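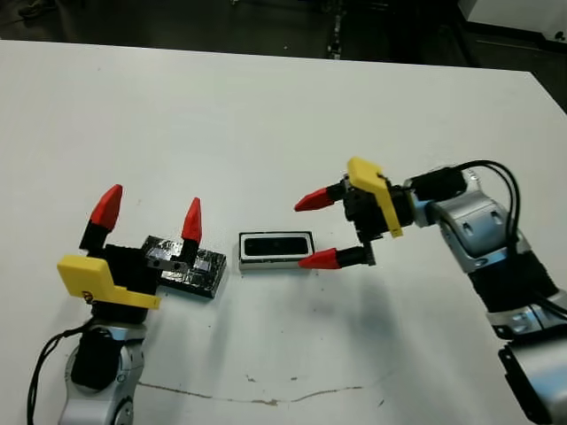
Figure 3. A black taped block on a white tabletop.

3.2 What people keep on their tables

I should say first that I never planned to write about tables. I went to Endside to ask people how they share out the housework, and we always ended up sitting at one, so the tables crept into my notes (and then rather took them over!). Eylül Demirtaş, who read my early drafts, told me to stop fighting it.

We sent out 300 short forms in August and followed them up with long chats in seven homes. What struck me was how much stuff lives on a table without belonging to anyone. Ask who put the batteries there and you get a shrug. Ask who ought to move them and you get a proper row, and I sat through two of those.

Genowefa Stępień calls these things "lodgers", and I've borrowed her word for the rest of the paper. A lodger is small, it has no home elsewhere, and it gets pushed aside at mealtimes and drifts back by bedtime. Post doesn't count for me, though Berkay Kılıçarslan thinks it should and we still haven't settled it. I come back to his point in the next section, where I look at hallways and the shelf by the door.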